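# Teach it yourself, says the brochure

The Trillero comes in a padded case with a shoulder strap, and the first page of the booklet promises that anyone who can use a pair of kitchen tongs can train a robot. I can use a pair of kitchen tongs. I have my doubts about the second half.

Gasser, the company behind it, rents the kit for $717 a month. For that you get a hand-held gripper with a camera on it, a charging dock, an account on the company's upload site and what the price list calls "guided onboarding", meaning a visit from a person who shows you which button to press. You squeeze the grip, the two black fingers close, and the camera records what your hand did. Do a job often enough and Gasser turns the recordings into a program for a robot arm. The arm is extra. So is the program, after the first one.

I spent a Thursday with it at the company's demonstration room in Jallstead, on the upper floor of a building it shares with a flooring showroom. I had asked for a unit to take home for a fortnight and was told home trials were for customers. That seemed odd for a product sold on the idea that it will work in any old kitchen or storeroom, but the coffee was good and I got most of the day.

My guide was Florian Reisinger, who runs customer training. He is a patient man with a strong dislike of the word "teach", even though it's on the cover of the booklet. What I'd be doing, he said, was "showing". The teaching happened later, on the company's computers, and took however long it took.

We started with small kitchen things, which Gasser likes because buyers understand them straight away. The job was to pick something up off the table, move it and let it go. I was told to come in slowly, get one finger on each side and stop for a breath before closing.
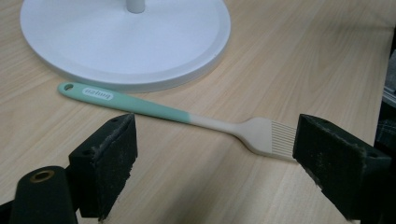 The breath matters, apparently. My first dozen tries were thrown out because I did what anybody does when picking up a light thing they have picked up a thousand times, and just grabbed it. Reisinger watched the replays and shook his head at each one. Too fast. Wrist turned. Fingers half closed before they arrived. By the time I had slowed down enough to please him I was moving like someone defusing a bomb, and I asked whether the robot would end up working at that pace as well. He said speed could be "addressed afterward". I asked by how much. He said it depended on the task.

A lot depends on the task. The booklet says a simple job needs 60 good recordings. It doesn't say how many bad ones you will make on the way there, and the software is fussy about which is which. It rejects a take if your free hand wanders in, if the tracking drops out or if you open the fingers before the little light changes colour. After lunch I finally had 59 accepted and was feeling smug when the site refused the next three in a row. I'd drifted too close to the table edge. Reisinger took over and did the last one himself, very neatly, and I couldn't help wondering what share of the results in Gasser's sales video come from hands like his and what share from hands like mine.

I should be fair about the tool. It's comfortable for the first while, the squeeze is light, and a left-hander in my family would have no trouble with it. The camera sits where you want it, looking down past the fingers, so the recording shows the thing you're picking up and very little of you. That will please staff who don't want their faces on somebody's server. The booklet is written in plain English. When I asked to delete a recording, it vanished from the account right away, though I have only the screen's word for what became of the copy.

It does get heavy. Gasser recommends a break every 20 minutes, and I wanted mine sooner. There's a neck strap to take some of the load, which I found annoying and then, by mid-afternoon, couldn't do without. Picture a prep cook doing this on top of a shift and you start to see where the real cost sits. The brochure's savings chart counts the hours the robot gives back. I looked for the line that counts the hours people spend waving a gripper over a bench, and didn't find it.

Later we moved on to things held upright, which are harder. A flat object on a table has nowhere to go. Something tall and thin can tip, slide or twist in the grip, and the person squeezing will correct for that without noticing. Whether a machine picks up those little corrections from a video is the question I most wanted answered.
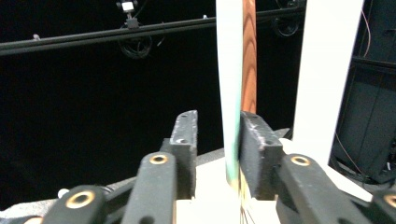 Wear is the subject the price list skips. Gasser covers the electronics under the rental but counts the fingertips as consumables, and a set of replacements is billed separately. I'd have let that pass if I hadn't spent hours looking at the ones on the demonstration unit. The black pads are scuffed pale and speckled across the top, and these are the pads the company shows to visitors. Everything behind them looks sturdier: the linkage arms are black too, with brass lining the holes, and nothing in my hand felt sloppy when I squeezed. I just don't know how long the grip stays the same grip. If the first recordings are made with fresh pads and the last with tired ones, the robot is learning from two slightly different tools. Reisinger said they had "not seen that as a problem". He didn't say they'd tested it.

I asked to see the other end of the process, an arm doing a job that a customer had recorded. There wasn't one to see that day. I was given the name of Grindavmont, a gift-box packer that has had the kit since February, and I rang them the following week. The manager I spoke to was cheerful about it. Her staff had recorded two jobs. One was working well enough that they had stopped standing beside it. The other, putting a ribbon spool on a peg, had been sent back for more recordings twice, and she thought they might quit on it and carry on doing it by hand. Would she rent the kit again? Probably, she said, but for fewer months, and she'd pick the job more carefully.

I think that's the most useful advice I heard, and it came from someone paying the bill. If you have one dull, steady job that starts from the same spot every time, and somebody on staff with a calm hand and a quiet hour, the Trillero could earn its keep. If you run a small shop where everything changes with the season, I can't see it. You would be forever recording.

Gasser says a cheaper plan is on the way, with the first two programs included and the fingertips thrown in. I'd wait for it. I would also ask, before signing anything, for three things in writing: who owns the recordings once the rental ends, what a second round of recording costs when the first falls short, and whether the program still runs if you bolt it to an arm from another maker. I put all three to Reisinger as he was packing the case. He answered the first (the customer does, with a licence back to Gasser), said the second was being reviewed, and promised to get back to me on the third. I've had a newsletter since, and an invitation to a webinar.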